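卓上双腕アーム ペン片付けデータ README

共同工房の作業台に据えた双腕アームで、マーカーをペン立てに入れる動作を記録したデータです。工房内での呼び名は Grakby です。アームの固定台、配線、記録用のプログラムはすべて工房で組みました。
最終更新:2018/9/25
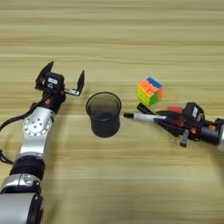
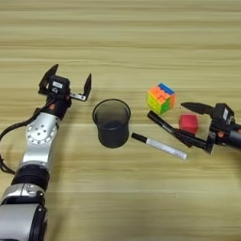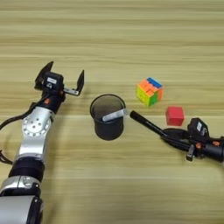
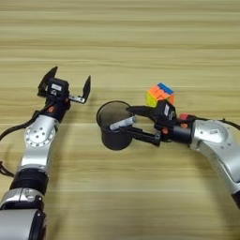
図1〜4:頭部カメラの画像。メッシュのペン立てと左右のグリッパ。

1. 内容

収録数は274エピソードです。1エピソードは、マーカーが台の上にある状態から始め、操作者が終了ボタンを押した時点で終わります。長さはそろっていません。短いものは途中で打ち切った分なので、学習に使う場合は後述の status を見て選んでください。

操作はすべて遠隔操作です。自律動作の記録は含みません。操作側には工房で作った小型のリーダーアームを使い、関節角をそのまま追従させています。リーダー側の設計ファイルは別リポジトリ Bravcombe にあります。

2. 作業台と物品

台は木の天板で、木目が横に走っています。天板に目印のテープは貼っていません。置き場所は毎回手で決めたため、物品の位置にはばらつきがあります。

使用した物品
・黒いメッシュのペン立て(円筒形)
・白いマーカー
・黒いマーカー
・ルービックキューブ(面は崩した状態)
・赤い小さな立方体

キューブと赤い立方体は片付けの対象ではありません。邪魔になる物を置いた条件で記録するために加えました。図2と図3では、両方ともマーカーを持つ右グリッパの近くにあります。右手で寄せるときに当たった回も残してあり、notes に「接触」と書いてあります。

左アームは、この課題では待機姿勢のまま使わない回が多数です。図1〜4でも左グリッパは開いて何も持っていません。左の関節値も毎フレーム記録しているので、片腕のデータとして扱う場合は該当列を落としてください。

3. ファイル構成

episodes/
 各エピソードのフォルダ。番号は収録順ではなく、整理後に振り直したものです。
episodes/番号/head/
 頭部カメラの連番画像(JPEG)
episodes/番号/joints.csv
 左右の関節角とグリッパ開度
episodes/番号/meta.json
 物品の組み合わせ、status、notes
calib/
 カメラの内部パラメータと、台に対する取り付け位置
tools/
 再生と切り出しのスクリプト

joints.csv の角度はラジアン、グリッパ開度は 0 が閉、1 が全開です。時刻は記録用PCの時計によるミリ秒です。画像と関節値は同じ時計で打刻していますが、画像側には約500ミリ秒の遅れが入る回があります。7月に収録した分に多く、tools/shift.py で補正できます。補正済みのファイルは配布物に入れていません。

4. status の値

done:指定したマーカーがすべてペン立てに入った
partial:1本だけ入った、または縁にかかった状態で終了した
drop:途中で落とし、拾い直さずに終了した
abort:操作者が止めた、または通信が切れた

縁にかかったものを partial にするか done にするかは、収録の初期に基準が揺れていました。先端がカップの中に入り、手を離しても倒れなければ done とする、という基準に後から統一しましたが、見直しが済んでいない回があります。その場合は meta.json の reviewed が false です。

5. 使い方

必要なものは Python 3 と、tools/requirements.txt に書いたライブラリです。

python tools/play.py --ep 12
 画像と関節値を並べて再生
python tools/cut.py --status done --out 出力先
 status で絞り込んで書き出し
python tools/shift.py --ep 12 --ms 500
 画像の時刻をずらす

play.py は4倍速まで対応しています。それ以上にするとコマ落ちします。書き出し先のフォルダがすでにある場合、cut.py は上書きせずに止まります。

6. 既知の問題

・左アームのケーブルが画面の左端に映ります。ケーブルの形は回によって変わります。背景差分を使う処理では左端を除いたほうが安定します。
・ペン立てがメッシュなので、奥行きの推定は側面で外れがちです。縁の黒い輪を基準にしたほうが合います。
・右グリッパがペン立てに近づくと、指先とカップの縁が重なって見分けにくくなります。
・右グリッパの開度センサは、全閉付近で値が飛ぶことがあります。取り付けねじを締め直してからは減りましたが、それ以前の分は直していません。
・照明は天井灯だけです。窓のブラインドを閉め忘れた回があり、notes に「外光」とあります。

7. 予定

手首カメラの取り付け部品を Mészáros という名前で作成中です。付いたら同じ課題で録り直し、この版とは別のフォルダに置きます。グリッパの指先を薄いものに替える案もありますが、削り出しの時間が取れていません。

両腕を使う課題(左でペン立てを押さえ、右で入れる)は Resenholm のほうにまとめます。こちらには混ぜません。

8. 利用条件

データとスクリプトは自由に使ってかまいません。再配布するときは、この README を一緒に置いてください。動作の正しさは保証しません。関節値を実機に流す場合は、関節の可動範囲と台の高さを必ず自分の環境に合わせて確認し、最初は速度を落として動かしてください。

不具合の報告はリポジトリの Issues に、エピソード番号と使ったスクリプト名を添えてお願いします。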